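The man who writes down recipes

Helmut Kuhlmann came to Udcombe in March with one suitcase and 900 index cards. Now he has 2,982, and he keeps them all in the hallway of his flat.

"I never wanted to make a book," he told me. "I wanted only to know how people cook when they have no guests."

He asks always the same question first: what did you eat when you were ten? An old baker from Aston talked for two hours about onion soup. "She cried a little, and then she corrected my spelling," he said.
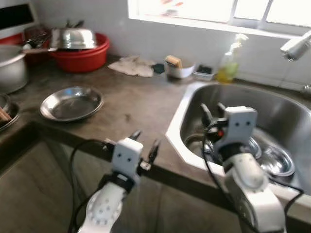
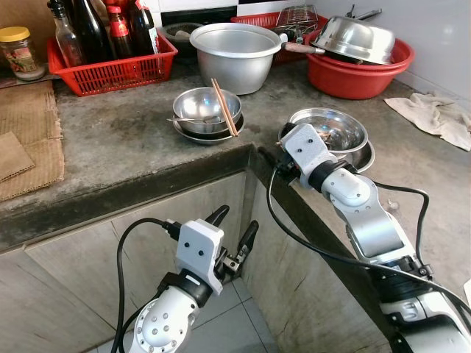 Soup, and who may change it

I asked him if a recipe can be wrong. He thought for a long time. "The amount of salt can be wrong. The rest belongs to the family."

His friend Saraç does not agree with him, and they argue by letter. Saraç wants every dish tested before it gets a card. Kuhlmann tests very few. "I am one person with one stomach," he said.

Next he will visit Tretero, where he hopes to hear about a barley soup that he knows only by its name.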